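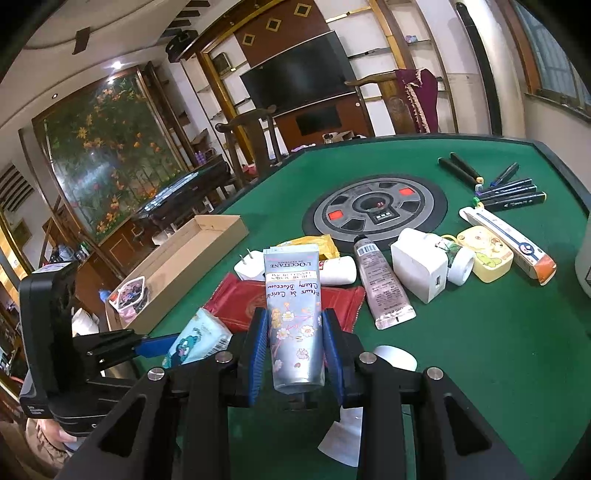
Grimix Hand-Held Gripper, Blue Pad Version

Sold by Plurnomow
Item type: hand-held parallel gripper for recording grasps
Availability: in stock, ships within 4 working days
Sold as: single unit or matched pair

Overview

The Grimix is a two-finger gripper that you hold and squeeze. It is used to collect grasping examples by hand, so that the same finger shape and the same pads can later be fitted to an arm. The body and fingers are black. The finger arms have triangular cutouts and are held with round-head screws that you can reach without taking the tool apart.

This page covers the version with blue ribbed pads. The flat gray pads sold with the first Grimix are still available as a spare part, and we compare the two further down.

Specifications

Maximum opening: 88 mm
Fingers: two, moving together
Finger color: black
Pads: blue, ribbed, replaceable
Camera: wide angle, fixed to the body, looking out over the fingers
Actuation: hand trigger with spring return
Power: USB, for the camera only
Arm mount: bolt plate, sold separately
Use: left or right hand

What is in the box

Gripper with pads fitted
One spare set of blue pads
Hex key for the finger screws
USB cable, right-angle plug
Calibration card
Printed setup sheet

The carrying case shown in older catalogs is no longer included. It can be ordered under Accessories.

How we tried it

Before we put the blue pad version on the site, Spyros Fragkou and Fotini Margaritis used it on the kind of small goods most of our customers ask about: hand cream, chargers, tissue packs, foil packets, markers, bottles and plastic bags. They worked at a felt-topped mahjong table in an ordinary furnished room, with the things spread over the felt or put in an open cardboard tray. A felt top is harder to work on than a bench. Thin items sink into it a little, and the fingertips drag if you come in too low.

They logged 2,704 grasps across the two pad types. A grasp counted as good if the item was lifted clear, held, and set down where the operator meant to set it down. Items that turned in the fingers but did not fall were marked separately.

Soft tubes

A hand cream tube is a fair test of pads because it is slim at the crimp, thicker near the cap, and gives when squeezed. With the blue pads the tube can be held upright with the cap down. With the flat gray pads Spyros found he was squeezing harder than he wanted to and the tube still swung when he tilted the tool. We recommend the blue pads for anything in a squeeze tube.

Hard, square items

Chargers and plug adapters were the easiest things on the table for both pad types. A square charger gives the pads two flat sides to close on, and it can be carried with the prongs facing up and the rating text in view of the camera. That is useful if you want the label readable in the recording. The one bad angle is corner to corner. The ribs find the edge, the charger rolls, and you have to put it down and start again.

Soft and shiny packaging

Foil packets and clear plastic are where the pads differ least. Fotini's notes say that both types do well if you pinch a seam and both do badly on the flat middle of a packet. Plastic bags with things inside them can be lifted by a gathered fold. A satin pouch behaves the same way, although the ribs can catch on a frayed edge, so check the pads afterward for threads.

Thin items

Markers, pens and cards lying flat were the weak spot. The fingertips are thick, and on felt there is no hard surface to slide against. Markers can be taken across the barrel with the tool held steeply. Cards are slow. If most of your work is cards and paper, look at the Adomaitis narrow-tip fingers instead. They bolt to the same body.

Working in a tray

A shallow tray with low walls did not get in the way of the finger arms at full opening, except in the corners. Come in along the long side where you can. Crowded trays are fine for practice, but expect neighboring items to move when the fingers open. Leave a finger's width if you need the rest of the tray to stay put.

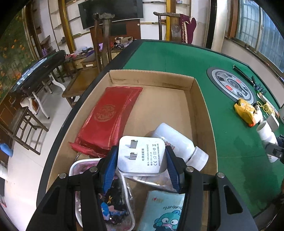
Blue pads and gray pads compared

Soft tubes: blue better
Chargers, boxes, adapters: no difference
Small bottles: blue slightly better
Foil packets: no difference
Bags and pouches: no difference, blue harder to clean
Markers and pens: gray slightly better
Cards: poor with both

Pad life was not part of this trial. Customers who use the blue pads every day usually order a new set after two or three months. Wipe them with a damp cloth. Alcohol wipes dull the surface and we do not recommend them.

Changing the pads

1. Open the fingers and unplug the USB cable.
2. Push the old pad out from the back of the finger with the short end of the hex key.
3. Press the new pad in, ribs toward the other finger.
4. Close the fingers slowly and check that the pads meet evenly top to bottom.
5. If they do not meet, loosen the finger screws half a turn, close the fingers, and tighten again.
6. Run the calibration card before you record anything.

Using two at once

The matched pair is two standard units with their cameras set to the same exposure. There is no cable between them. Start both recordings, show both cameras the calibration card, and line up the files afterward. Fotini prefers to keep the charging leads over the back of the shoulder so they stay off the table.

Accessories and spares

Blue ribbed pads, set
Blue ribbed pads, pack of 10 sets
Flat gray pads, set
Adomaitis narrow-tip fingers, pair
Predeck table clamp, for resting the gripper between sessions
Arm bolt plate
Finger screws, bag
Carrying case, single or double

The Predeck clamp fits tabletops with a rounded or square rim. Put a cloth under the jaw on finished wood.

Known issues

Units shipped before November may have a stiff trigger spring. Write to us with the serial number from the underside and we will send the softer one.

The right-angle USB plug can work loose if the cable hangs straight down. A turn of tape around the grip holds it.

Returns

Unused units can be returned in the original box. Pads that have been fitted cannot be returned.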